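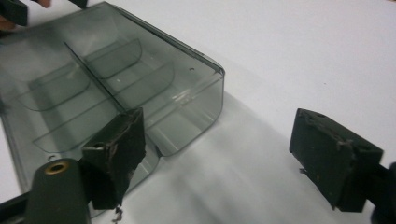 COMPARTMENT BOX CHECK – SMALL PARTS STORE, VARKHAM
Checked by: Imke Rothe
Date: 2022-06-16
Covers: smoky grey see-through boxes with hinged lid and curved dividers, all shelves
Next full check: August

Mark each line OK, WATCH or OUT. Write something in the comment even if it's only a word. Last time half of them were blank.

1. Table wiped down before boxes come out
OK. Wiped again halfway, grit from the screw drawers gets everywhere.

2. Box emptied completely, nothing left under the dividers
OK. Found a washer in one from the Dresenero shelf, put back with its mates.

3. Outer walls – cracks, crazing, white stress marks
OK on most. Two from the Aigner shelf are WATCH, fine lines near the corner. Not through yet. Run a fingertip along it, you feel it before you see it.

4. Corners rounded and smooth, no chips
OK. One OUT, chip on the bottom corner sharp enough to catch a glove. Binned, label peeled off and kept.

5. Top rim
Go all the way round with a thumb. OK. Old sticky tape on one, came off with warm soapy water. Please no solvent on these, it clouds the plastic and I think its what started the lines on the Aigner ones.

6. Dividers upright, not split at the foot
OK. Check where they meet the floor of the box, thats where they go first. Don't flex them to test. Looking is enough.

7. Small holes in the walls
WATCH, all boxes. Fine for screws, no good for the tiny glass beads or anything powdery. Beads moved to screw-top jars for now.

8. Lid opens flat without forcing
OK. If it stops part way, look for a bit of something in the hinge first, then try again.

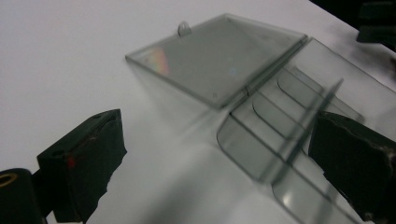
Can we still use a box if the hinge has gone but the rest is sound?
Use it as an open tray on the bench, with a strip of yellow tape on the front so it doesn't go back on a shelf, and put it down as OUT on this sheet.

9. Hinge line, full length
OK. Hold it up to the window, splits show as a pale line. One on the Wurnance shelf has a pale bit at one end, WATCH, will look at it again in August.

10. Clasp
Press shut, turn the box upside down over the table, see if it holds. Do this EMPTY. OK for all but one. That one lets go with hardly any weight, so OUT.

11. Lid sits level when closed
OK. A slightly proud lid usually means something is overfilled and the plastic has taken a set. Same two people every time, you know who you are.

12. Load
Limit is 200 g per compartment. Weighed the fullest at 161 g so fine. The brass inserts were way over at 476 g, split across three boxes now and relabelled. Nothing heavier than the inserts goes in these at all, use the steel drawers.

13. Labels
WATCH. Readable but several are on the lid only. Lid comes off, label goes with it, then we've got a mystery box. Put one on the front wall as well please.

14. Marks and staining
Ink and marker – wipe with a damp cloth, dry, look again. If it stays its cosmetic, leave it. Oily film is different, wash it, oil and this sort of plastic don't get on.
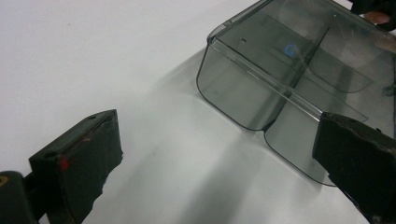
Item 14: blue ring-shaped spot inside box, seen through the tinted plastic.

15. Stacking on shelf
No more than 5 high. The Dresenero shelf was over when I came in, brought down. Heavy ones at the bottom, sounds obvious, wasn't done.

16. Distance from heater and window
OK for heater. Window end gets full sun in the afternoon and the boxes there look a bit browner than the others. Swap them round next time somebody has ten minutes.

17. Floor under shelving clear
OK now. Picked up more bits than I'd like. Slip risk by the door, swept.

ACTIONS
Order replacements for the OUT boxes, same size, check the dividers are curved at the top like the old ones – Imke
Second label on front wall, all shelves – whoever is on that shelf
Aigner corner lines, look again before August if anything heavy goes in
Jars for beads, need lids that acutally fit
Yellow tape, nearly out

Signed off with WATCH items open. Sheet goes in the folder by the door, copy to the Wurnance shelf.
I. Rothe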